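# Chapter 5: Reading a Room Before You Change It

Most people who come to interior decoration, whether for a living or simply for the pleasure of it, arrive with a head full of things they would like to buy. I was no different. When I was given my first real room to look after, a narrow sitting room in a terrace in Clulstead, I had chosen the curtain fabric before I had stood in the place for ten minutes together. The curtains were lovely. They also swallowed a third of the only window, and the family who lived there kept the lamps on from breakfast until bed. I still think of them, rather guiltily, every February, when the light is at its thinnest and a room has very little to hide behind.

In the earlier chapters we spent our time on color, on cloth, and on the long and slightly quarrelsome history of furniture arrangement. Now we turn to the part of the work that comes before all of that, and which I will call reading the room. By this I mean learning how a room is used, how daylight travels through it, where people naturally walk, and which of its awkward features are worth keeping. It takes patience, a notebook, and a willingness to sit on the floor.

## What this chapter covers

By the time you reach the exercises, you should be able to:

- draw a simple floor plan by hand, with doors, windows, and outlets marked
- follow the daylight through a room and note where it falls at different hours
- trace the walking paths people take, including the ones they take around badly placed chairs
- talk with a household about its habits without making anyone feel judged
- write a one-page room report

**Key terms:** *sight line, walking path, borrowed light, anchor piece, dead corner, room report*

## The house at Orarness

Let me begin with a story, as I find that people remember stories long after they have mislaid the definitions.

Vasco Nogueira was asked to help with a house at Orarness, a tall, drafty, thoroughly likable place near the water. The owners were tired of their dining room. They described it as gloomy and cold, and they had already made up their minds that it needed a paler paint and a new rug. Vasco agreed that it might. Then he asked if he could come and spend a day in it, with a sandwich and a pencil - and a second sweater, as he had been warned.

He arrived at 7 in the morning and sat down in the corner by the sideboard. What he noticed over the following hours filled several pages. The sun came into the room early and was gone by the time anyone sat down to eat. The children cut straight through on their way to the garden, squeezing behind the chairs. The big table, which everybody admired, stood right across the path between the two doors, so that the room was really a hallway with a table stuck in it. And at the far end there was a dead corner, warm and pleasantly lit all morning, holding nothing but a stack of folded tablecloths.

The paint stayed as it was. The table was turned and moved toward the window wall, and a small bench went into the sunny corner, where the family took to having breakfast. They bought a lamp, too, and a rug in the end (people do like a rug). The whole business cost them less than $400, and a good part of that was the lamp.

I don't tell this story to put you off paint. There is a whole chapter on paint ahead of us, and I enjoyed writing it enormously! But you will choose your paint far better once you know what the room is doing all day while you're not looking.

## Your worktable

You will need a clear, steady surface for the drawing exercises, and it needn't be a handsome one. An old kitchen table does very well.

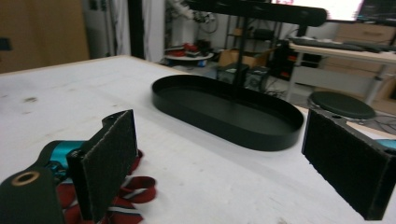
*Figure 5.1. A white tabletop with scuffs and small dark marks.*

Set out your pencils, an eraser, a ruler, a tape measure, and plain paper. Sit where the light comes from the side opposite your drawing hand, and your own shadow will bother you much less.

## Before you go on

Choose a room you know well, and from memory sketch its outline, its doors, and its windows. Put the sketch away without correcting it. We will come back to it on page 54, when you have measured the same room properly, and you can lay the two drawings side by side.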